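Courses > Hospitality Operations > Unit 6: Storage and Service of Wine
Last updated: December

Unit 6 Handout: Cellar Conditions and Bottle Closures

This handout supports the second lecture of the unit and should be read together with the Rivlow cellar manual, chapter 2. Students are expected to know the terms in bold in that chapter before the tutorial.

6.1 Temperature

Wine in long storage is kept at a steady, cool temperature. Daily swings cause more harm than a constant reading slightly above the ideal. As the liquid warms it expands and presses against the closure; as it cools it contracts and air may be drawn in past the cork. Kitchens, boiler rooms and shelves above refrigeration units are therefore unsuitable, even for stock that will be sold within the season.

6.2 Humidity

Very dry air shrinks the exposed end of a natural cork over time. Very damp air does little to the wine but damages labels and cartons, which reduces resale value. The Brestell cellar, used as the case study in this unit, was rebuilt in 1997 with a sealed vapor barrier on the warm side of the wall insulation. Students should be able to explain why the barrier is placed on that side.

6.3 Position of the bottle

Bottles closed with natural cork are laid on their sides so that the wine remains in contact with the cork. Bottles closed with a screw cap may be stored upright. Mature reds that have thrown a deposit should be stood upright for a day or more before service, so that the sediment settles at the base and can be left behind when the wine is decanted. 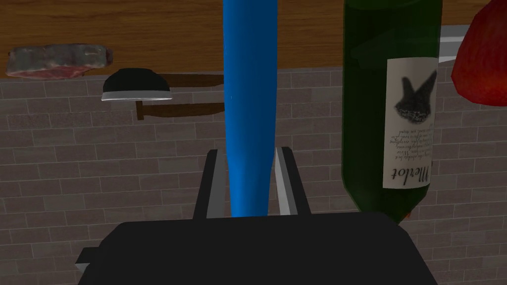
Why is sparkling wine often stored upright after disgorging?

The pressure inside the bottle keeps the air space above the wine humid, and the cork does not dry out as it would in a still wine. Upright storage also limits the area of cork touching the liquid.

6.4 Light

Dark green and amber glass filter part of the light that produces off-flavors, but neither gives full protection. Clear bottles should remain in their cartons until needed. Display stock is to be rotated and must not be returned to the main cellar list after extended exposure.

6.5 Stock records

Each bin is given a number, and every movement is entered at the time it takes place. The Hoxha ledger format is used for all coursework. In the Skomitz exercise, the opening stock is 166 bottles; students are to complete the bin cards, reconcile the closing figure and note any breakage separately from sales.

Reading for the next lecture: Rivlow manual, chapter 6, sections on decanting and glassware.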